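Buy the Boring Parts First

August 23, 2019

Every town that gets interested in self-driving shuttles starts with the shuttle. I understand it completely. I have stood next to one with my hand on the door like a kid at a fire station, and I would happily have written the check on the spot if anyone had been silly enough to hand me the checkbook! But after a summer of reading the Plemcombe plan, and then reading it again with a pencil, I've come around to a different order of shopping, and I think it gets us to the fun part faster.

Plemcombe wants a small automated shuttle on its main residential loop. The draft budget has a line for the vehicle, a line for charging, and a line for "data and preparation" that is so small you could miss it between the page number and the footer. That last line is the one I would like to see grow.

An automated vehicle has to cope with the streets you have. Ours are older, leafy and full of parked cars, and I love them for it. They are also hard. A car backing out of an angled bay shows you a bumper before it shows you a driver. Tree shade lays dark patches over the lane paint at noon and moves them somewhere else by four. A software supplier can tell you how its system does on wide, freshly painted roads, and I'm sure it does very well there. I want to know how it does on the loop in leaf season.

The good news is that finding out is cheap compared with a vehicle. You put a camera in an ordinary car and drive the route, over and over, at different hours and in different weather. Then people sit down and mark what is in the recordings. The July trial the planning office ran came out at 2,766 labeled stills, which sounded like a mountain to me until I saw how fast the odd cases started turning up. Of those, 97 were set aside as needing a second opinion. I'd pay for more of those 97 tomorrow. They are the list of questions to bring to any supplier who comes calling, whether that's Skirnix or Sperling or somebody we haven't met yet.

So here is how I'd spend the first year. Lease the recording kit. Don't buy it, as the cameras get better every spring and we'd be stuck with last year's. Pay for labeling by the batch, and keep some money back for having batches checked by a second set of eyes. Budget for storage as a yearly bill, with 5 years written into the plan from the beginning (storage is the cost that creeps up on everyone). And put 23 percent of the whole project aside for paint, hedge trimming and signs. I mean it! Fresh lane markings help the shuttle, and they help my neighbors on a wet night in November whether the shuttle ever comes or not.

Then write into the contract that the recordings belong to the town. Skemar's standard terms, which were attached to the draft as a sample, leave that point vague. If we change suppliers in three years, I'd hate to drive the loop all over again to get back what we had already paid for.

There is a fair objection that all this delays the day when someone's grandmother can ride to the clinic without asking for a lift. I feel that one. But the recording work can start next month, with a car and a driver we already have, while a shuttle ordered today would still have a waiting list in front of it. We could use the wait well, and I would be first in line to ride when it ends.

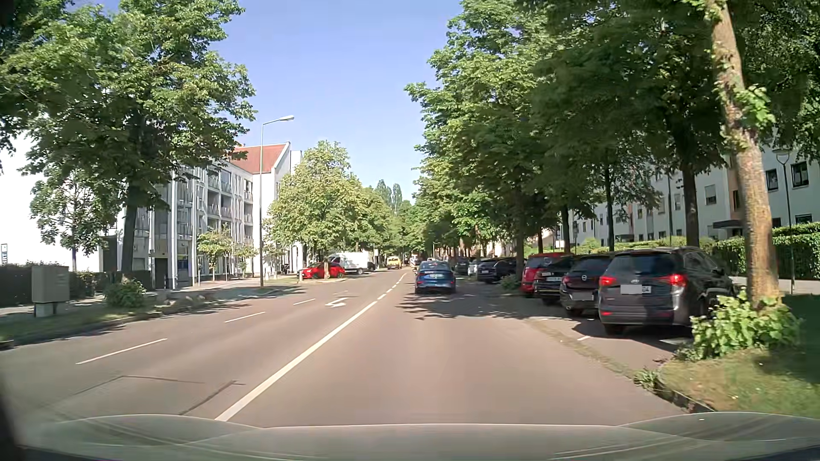 Angled parking, patchy shade and a turn arrow in the middle lane.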